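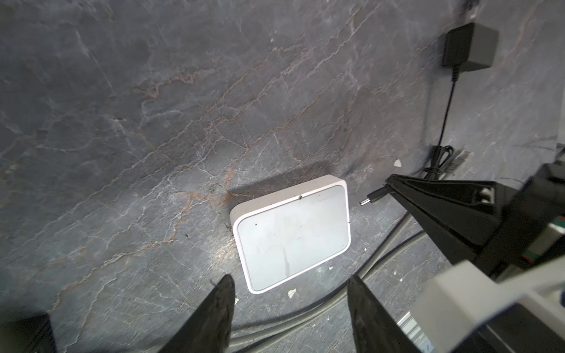 Seed Starting at Nelleo Gardens: Your Questions

When should I start my tomatoes?
Count back six weeks from your last frost. Most of our members set plants out in May, so late March is plenty early. Starting sooner just gets you tall, floppy seedlings (we've all done it!).

Do I need special lights?
A sunny south window can work, but lights make such a difference! Keep them close, two or three inches above the leaves, and raise them as the plants grow.

My basil seedlings fell over at the base. What happened?
Sounds like damping off. Toss the affected ones, ease up on the water and get some air moving – a small fan on low is wonderful. Wash the tray well before you sow again.

Which peppers do you like best?
Oh, this is a fun one. Dario Testa grows 10 kinds and swears by Ortuño, a sweet red one that ripens even in a cool summer. Wedalum is hotter and great for drying.

How do I harden off?
Start with an hour outside in the shade and add a little each day. Bring everything in if the night will drop below 50.

Can I get free seeds?
Yes! The swap shelf is open Monday from 5 p.m. Take what you'll plant, and label anything you leave with the variety and year. Zawadi Waweru can help you find things, and she loves talking beans.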